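Traven Opens Clothing Repair and Folding Room in Buseck

BUSECK, October – Traven, the secondhand clothing shop, will open a room for sorting, folding and mending donated clothes this month. The room is next to the shop and will be open to the public 2 evenings a week, starting at 6 p.m.

Visitors can bring clean garments they no longer wear, learn how to fold them for storage, or sit down and fix a seam. Tools and thread are free to use. Each session has space for 12 people.

"We get good shirts and jackets that sell slowly since they arrive in a ball at the bottom of a bag," said Nadhirah Hartono, manager of Traven. "A garment that has been folded well goes straight on the shelf." 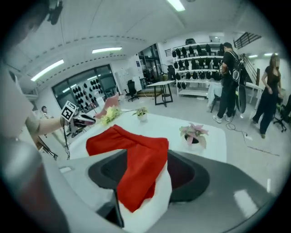

The shop took in 339 garments last month and expects to pass 1000 by the end of the winter. Items that cannot be sold are passed to Pedik, which cuts them up for cleaning cloths.

Ettore Caputo, a tailor for many years, will lead the mending sessions. Melati Oei will teach folding, beginning with long-sleeved tops and moving on to coats and bedding.

Sessions are free, but places must be booked at the shop counter. Children under 12 need to come with an adult. Donations can be dropped off at any time during opening hours. Shoes and pillows are not accepted.

Press contact: Bayu Sembiring, Traven, Buseck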